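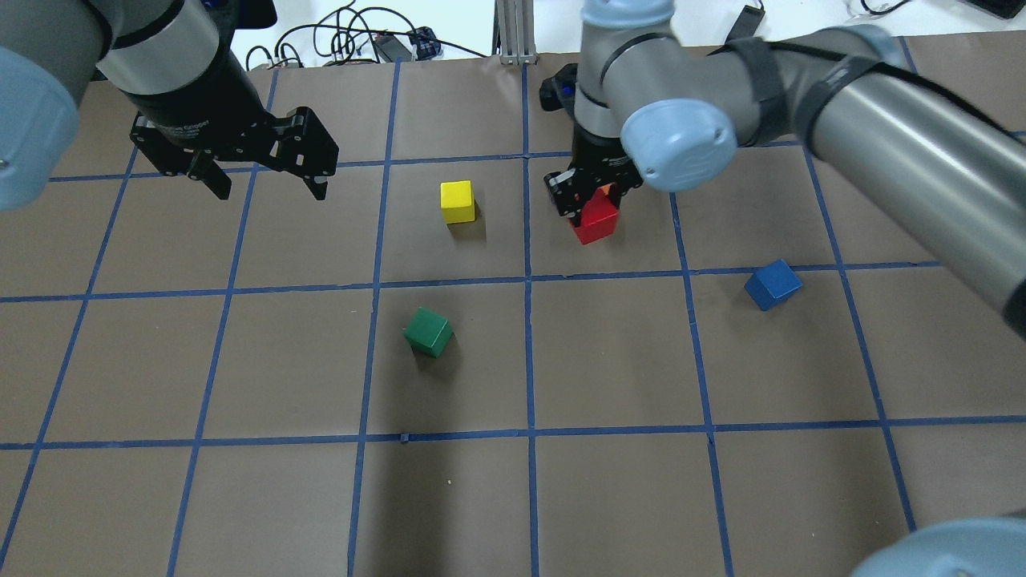
The Flesby Craft Market is an indoor market for people who make and sell their own goods. It runs once a month from February through November in Granance Hall, and we answer the same vendor questions often enough that they are now on one page. The hall floor is divided into squares, much like the blue grid lines on the tabletop shown here, and one square is one stall. There are four zones, and they go by the same colors as the four small cubes on that grid: yellow, red, green and blue. Your confirmation email gives your zone color and stall number.

How many stalls are there?
There are 118 in the main hall. We do not sell outdoor space, including the loading area.

What does a stall cost?
A single stall is $7 per foot of table frontage, with an eight-foot minimum. Corner stalls cost $15 extra. Payment is due when you book. If you take a stall for the full season, the last month is free.

Can I choose my own spot?
You can ask for a zone, and you can ask to be near another vendor. We place season vendors first, then everyone else in the order they paid. Food sellers always go in the green zone – the sinks are at that end.

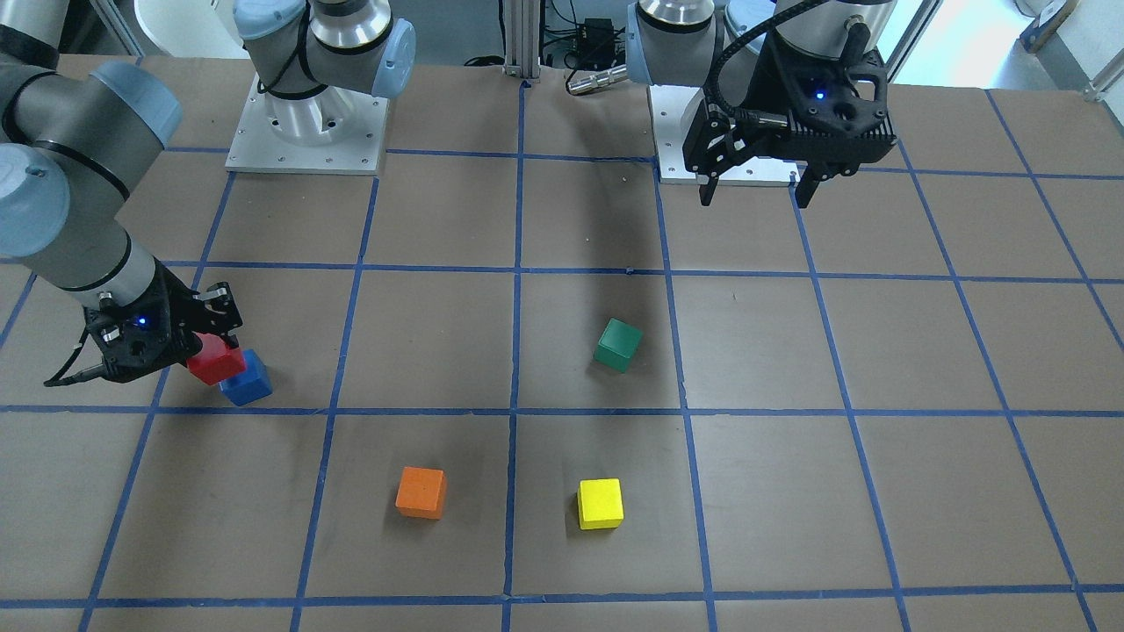
What time can I set up?
Doors open to vendors at 7 a.m. and to the public at 9:30. Unload at the side entrance on Iyamu Street, then move your vehicle to the back lot before you start setting up. Vehicles left at the entrance after 8:45 will be asked to move.

Are tables provided?
One folding table and two chairs come with each stall. Bring your own cloth. If you use your own shelving, it must stand inside your square, and nothing may be taller than seven feet. Please don't lean displays against the hall's side panels.

Is there electricity?
Stalls along the two long walls have outlets. Mark the box on the booking form if you need one. Extension cords must be taped down for their full length, and we don't have spares.

What can I sell?
Anything you made yourself. Pottery, knitwear, soap, cards, jewelry, wood items, jam and baked goods are all common. We don't accept resale items or kits put together from bought parts. If you aren't sure, send us two or three pictures before you book.

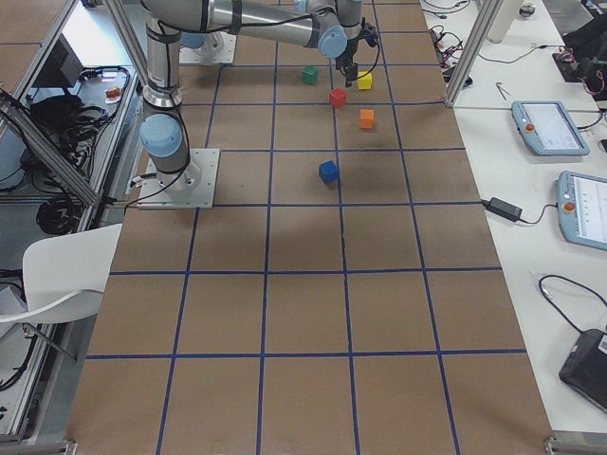 Blue tape grid on brown paper.

May I put tape on the floor?
Low-tack tape only, and take it up before you leave. Duct tape leaves residue on the boards and we charge $25 for cleaning.

What if I have to cancel?
Tell us 10 days ahead and we will move your fee to another month. After that the fee is kept, unless we fill the stall from the waiting list.

Do I need insurance?
Food and candle vendors do. Send a copy of the certificate with your booking. For other vendors it is optional – most season vendors carry it anyway.

Is the July market different?
Yes. It closes at 1 p.m. instead of 3, and the Brulenetti Bakery counter in the lobby is shut that month, so bring your own lunch.

Search this site Enter keywords Go

Contact us | © Flesby Craft Market | Back to top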